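Osorico House Collections
Table Linens and Room Screens: A Gallery

The Osorico House collection of household textiles and light furnishings has been assembled over many years from purchases, bequests and transfers from the former Verkilby showroom. It now holds 876 cataloged pieces, most of them modest objects made for daily use. This page presents a selection relating to the dressing of tables and the dividing of rooms, two subjects on which the House receives regular inquiries from teachers, students of interior design and members of the public.

The entries are kept short. Full catalog records, including measurements and condition reports, may be requested from the reading room in writing. Where a piece has been lent to an outside institution, the record gives the expected date of return.

Printed cloths for daily use

Printed tablecloths form the largest single group in the linen store. Leaf and berry patterns were popular with the households from which the collection was drawn, and several remained in production at the Ellwood works with only small changes in color. A white ground was generally preferred. It made a dark table appear lighter, and it allowed one or two printed colors to carry the whole design.

Cloths of this type were seldom kept for special occasions. They were used at breakfast, for schoolwork and for children's games, and they were laundered often. The House acquires examples in worn condition as well as fine ones, and does not attempt to remove old stains unless the fiber is at risk. 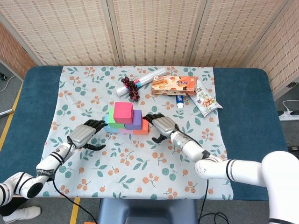
The same approach guides the handling collection, which is kept apart from the cataloged pieces and may be touched, folded and laid by visitors. Cloths in the handling collection are rotated each season. Groups are asked to remove rings and bracelets before work begins, and to leave pens at the desk.

A printed cloth placed over a padded surface behaves differently from one laid on bare wood. The padding holds the cloth in place and softens the line of the edge, but it also allows creases to form under any weight that is moved across it. For this reason the House recommends that cloths on padded tables be lifted and reset between sessions. Pulling them straight by one corner strains the hem.

Folding screens

Screens in the collection range from heavy paneled examples to light woven ones in bamboo and rattan. The woven type was valued because it could be carried by one person and stored flat against a wall. Set with its outer panels turned slightly inward, a screen stands securely and gives a corner of a large room some sense of enclosure.

Woven panels respond quickly to changes in humidity. In the winter of the Verkilby transfer, a number of screens were found to have loosened at the seams after a period in a heated corridor. All have been stabilized. They are now stored upright, closed, with a strip of cotton tape between each pair of panels.

Visitors often ask whether such screens may be cleaned at home. A soft, dry brush drawn along the direction of the slats is sufficient in most cases. Water should be avoided, as should oil and furniture polish. The House does not offer a repair service but keeps a list of basket makers and cane workers who accept small commissions.

Play at the table

Blocks, picture cards and simple counting sets entered the collection as part of household bequests and were at first cataloged separately. They have since been placed with the table linens, an arrangement that reflects how they were used. Foam blocks in bright colors are among the more recent additions. They are quiet, they do not mark a cloth, and a small child can stack them without help.

Foam presents difficulties for long-term care. It tends to discolor in strong light and may become brittle with age. Cataloged sets are therefore stored in darkness and shown for limited periods only, while sets in general use are replaced when worn.

Use of the collection

The reading room holds 1000 pattern cards from the Ellwood works, arranged by motif. The Delalix index, prepared as a guide to the cards, lists 946 of them by principal color and is available in printed form at the desk. The remaining cards are awaiting conservation - they may be seen by appointment, accompanied by a member of staff.

Requests to reproduce photographs from this page should state the title of the publication, the intended size and the number of copies. Schools are not charged. Other applicants will receive a written quotation before any order is processed.

The linen store will close to visitors during December for the yearly inspection. The reading room will remain open, although cloths and screens cannot be brought up on request during that month.

Page last revised 22 Oct 2025.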